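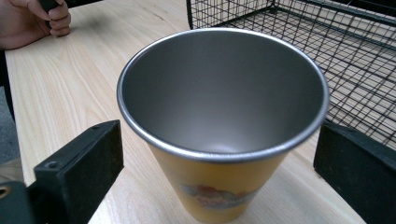
Can a robot learn to pick up a cup from fewer recordings than its makers collected?

It can, provided someone takes care over which recordings it sees. In tests at Semwal, a robot arm trained on 148 chosen recordings of people picking things up did better than the same arm trained on all 848.

Semwal publishes Fliseo, a method for throwing away most of your own work

Skistlow, 6 Nov 2023

Semwal, the Skistlow robotics research company, today publishes a method for deciding which human demonstrations are worth teaching to a robot. The method is called Fliseo. It was developed over a period in which the company's staff spent a good deal of time collecting demonstrations, and its main finding is that they could have stopped much sooner.

The work concerns hand-held grippers: two-fingered tools with a camera attached, which a person carries about and uses to do ordinary jobs. The camera records what the fingers see, software works out how the tool moved, and a robot arm fitted with the same sort of fingers is trained to do likewise. The attraction is that people are quick and robots are slow to steer by hand. The drawback is that people get bored, and a bored person picks up a cup in ways that would puzzle a colleague, let alone a machine.

Until now Semwal had dealt with this by recording more. If the robot was poor at cups, the team recorded more cups. If it was still poor at cups, they bought different cups.

"We had a very simple theory, and it was that the next hundred would fix it," said Jihad Tarawneh, who led the study. "I believed that for most of a year. I recorded a lot of the material myself, so I would like it noted that I'm announcing the removal of my own afternoons."

What the method does

Fliseo looks at the short stretch of each recording just before the fingers touch the object. In a useful demonstration, the person lines the open fingers up on either side of the thing, pauses or slows a little, and closes. In a less useful one, the fingers close while the hand is still travelling, and the person's wrist quietly makes up for it. Both end with the object off the table. A robot arm copying the second kind inherits the hurry and none of the wrist.

The software gives each recording a score based on three things: how steady the view is as the fingers arrive, how evenly the gap is shared between the two sides of the object, and whether the tool's path in those last moments resembles other paths already kept. The last of these stops the method from filling up with near-identical copies of one tidy grasp. A recording that is slightly awkward but comes in from an unusual direction can beat a neat one that adds nothing.

No one has to label anything. Earlier versions asked the person doing the recording to mark their own attempts as good or bad, and the team found that everybody thought rather well of themselves.

Why drinking cups

Most of the recordings were made at a pale wood-grain table, using everyday objects placed near things that get in the way, a black wire-mesh cage among them. Cups were given the most attention. A tapered metal cup with a painted outside and a bare steel inside is a mildly unpleasant object from a robot's point of view. The rim is bright, the inside throws back soft patches of light, and the sides slope, so that fingers closing at one height meet a different width from fingers closing a little lower.

The cage was added in March, after the robot had become good at cups standing alone and the team had become briefly pleased with it. Putting a grid of thin wires behind a cup gives the camera a great many straight edges to consider, none of which it should try to pick up. The robot's opinion of this was recorded at length.

"A person doesn't see the cage at all, they just get the cup," said Satish Tripathi, head of research at Semwal. "The robot had clearly seen the cage. For a while it seemed to have seen very little else. Adding more recordings made it surer of itself without making it any better, and that was the point at which we started asking what was in the recordings."

The result

The team collected 848 recordings and trained one version of the robot's control software on the lot. They then let Fliseo choose, and trained a second version on the 148 recordings it kept. Everything else was left the same, including the arm, the fingers, the objects and the table.

Each version was given 90 attempts at picking up an object and setting it down upright in a marked spot. The version trained on everything failed in one attempt out of every three. The version trained on the smaller set failed 3 times in all. Two of those failures were cups tipped over on being put down. The third was an attempt in which the arm stopped above the object and stayed there until the time ran out, and the paper describes it as "a timeout", which Tarawneh considers generous.

The attempts were run in mixed order, so that whoever was setting out the objects did not know which version they were setting them out for. The team brought in this arrangement after an earlier round in which the favoured version was found to have been getting the easier cups. No one had meant to do it, and the results of that round were thrown out.

Training on the smaller set was also a good deal faster, which the company is happy to mention but did not set out to achieve.

What it does not show

Semwal would like to be the first to say what the study leaves out, having noticed that others are usually glad to do it instead.

The objects were all rigid, and all of a size that fits between the fingers. Nothing was full. The team has not tried the method with cloth, food or anything that spills, and the scoring depends on there being a clear moment when the fingers meet the object, which is harder to find in a job such as wiping or folding.

The method also needs a reasonably large pile to choose from. Starting with 148 recordings picked at random, the robot did worse than it had with the full set. The team cannot yet tell a newcomer how to record only the good ones in the first place, though a sheet of advice is included with the release. Its first item is to slow down before closing the fingers. Its second is to take a break when you catch yourself not doing so.

Finally, all the work was done with one design of gripper, a two-fingered tool supplied by Zindska. The fingers have broad, flat inner faces, which suit sloping sides fairly well. Semwal expects the method to carry over to other fingers – it looks at movement and view, and knows nothing of the maker – but it has not tested this and makes no claim.

"I would be surprised if it didn't work elsewhere, but I was surprised by the cage as well," said Tripathi. "People should try it on their own data before they delete anything. We have kept all of ours. It's on a drive with Jihad's name on it."

Availability

The paper, the scoring code and the complete set of recordings are being released together and are free for research use. The discarded recordings are included, each with its score and the reasons for it, so that other groups can disagree in detail. Recordings do not carry the names of the people who made them. This was agreed before the scores were calculated and became more popular afterwards.

The next stage of the work will look at tasks carried out with two hand-held grippers at once, one holding an object still while the other does something to it. Recording for this has begun. Tarawneh has asked for a smaller pile this time and is expected to get a slightly smaller one.

Notes for editors

Semwal is a robotics research company based in Skistlow. It studies how machines can be taught handling jobs by people who are not programmers.

Fliseo is the name of the method and of the accompanying software. It is written with one capital and does not stand for anything, although several suggestions were received.

The figures in this release are taken from the main experiment in the paper. An appendix covers the earlier round that was thrown out, with the order in which the cups were presented.

Jihad Tarawneh and Satish Tripathi are both available for interview. Visits to see the table, the arm and the cups can be arranged through the Semwal press desk. Visitors are welcome to try the hand-held gripper and will be given their score if they ask for it.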